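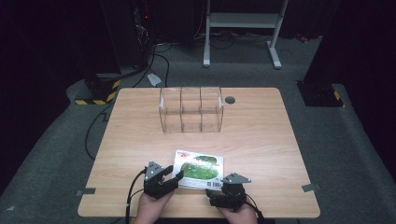 I've had the Sonden desk organiser from Drakel for long enough now to have opinions, so here goes. It cost me £42, and I did wince a bit at the till (there's a perfectly good shoebox in the hall that would've done half the job for nothing!).

The good bits first. It's heavy enough to stay put when you rummage, it wipes down with a damp cloth, and the compartments are wide enough for proper things and not just paper clips. Mine holds seed packets, stamps, the good scissors and a tape measure I used to lose every week. I bought it in the Katbridge shop, where they had it out on display, and I'd say go and look at one if you can. The website makes it seem much taller.

## Where it gets annoying

Dust. My goodness, the dust! Corners are tight and a cloth won't reach them, so I've ended up with an old paintbrush. Paper sags too if you don't fill a section right up, and anything thin slides flat to the bottom and sulks there.

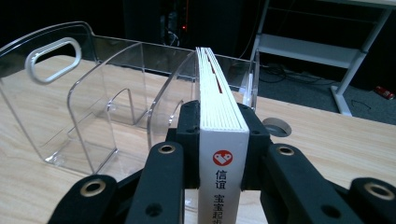 I tried small notebooks in it as well, standing on end, and they were fine until I took one out and the rest toppled like drunks. A cheap bookend sorted that. You'd think for the money they'd put a spare divider in the box, but no, those are extra, and they were out of stock until August when I asked.

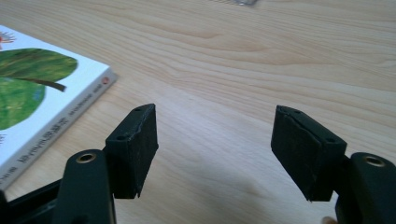 The feet are my other grumble. You get four little stick-on pads and one of mine peeled off within 3 weeks, so the whole thing rocked whenever I reached in. Foam is like that, I suppose. It goes scruffy at the edges first, a bit torn at the corners like those black blocks in the photo, and after that it's only a matter of time. I swapped mine for felt ones from Begum on the high street and haven't had a wobble out of it.

Would I buy it again? Yes, but in the sale. If you've only got pens to tidy, get a mug.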